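Skanley Playhouse - Frequently Asked Questions

Updated 13 April 2018. Box office is slammed this week so please read before you call, thanks

What's playing?
Flaltico, a new play with songs, in the main house. After that a revival of Sandum, which a lot of you asked for. Full season gets announced in December.

How long does it run?
Two acts, one intermission. Running time still moving around in previews, check the lobby board the night you come.

How many seats?
Main house has 300. The studio upstairs (the Awan Room) is smaller and all general admission, so come early if you care where you sit.

Can I exchange tickets?
Yes, up to the day before. No refunds. Exchanges for the same show only, and you pay the difference if the new seats cost more. Email is faster than phone right now.

I'm late. Can I get in?
Depends on the show. Flaltico has a late seating break after the second song. Ushers will put you in the back row and you can move to your own seats at intermission. Sandum has no late seating before intermission, sorry, the aisles are used by the cast.

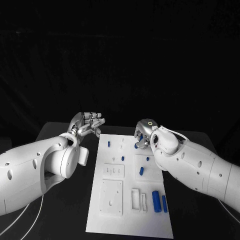
Can community groups rent the Awan Room?
Yes. Readings, recitals, small one-acts, showcases. Bring your own stage manager. We have music stands and a upright piano (tuned twice a year, not before every rental). For a backdrop, think plain black curtain with a few soft folds in it, like the one behind the table in the photo, and light your actors well in front of it. Dark costumes disappear against black, we say this to every group. Rental is $398 a night, plus a $200 deposit you get back if the room is swept and the chairs are stacked.

Is there an age limit?
No kids under 6 in the main house. Flaltico has some strong language in act two and one gunshot sound effect. Parents decide the rest.

Can I bring food?
Water with a lid, fine. Anything from the lobby bar, fine. No outside food please.

Do you hold open auditions?
Twice a season. Prepare one short monologue and 16 bars of a song, bring sheet music in your key. Non-singers can skip the song for Sandum. Sign up sheet goes online a week ahead and fills fast. No walk-ins unless somebody cancels.

Where do I park?
Lot behind the building, free after 6. Street parking out front is metered and they definately ticket.

Wheelchair seating?
Row A and the back row, main house. Elevator to the Awan Room is by the coat check. Tell us when you book so we can pull the chairs.

Lost something?
Email us with the show and your seat number. We keep things until the end of the run, then they get donated.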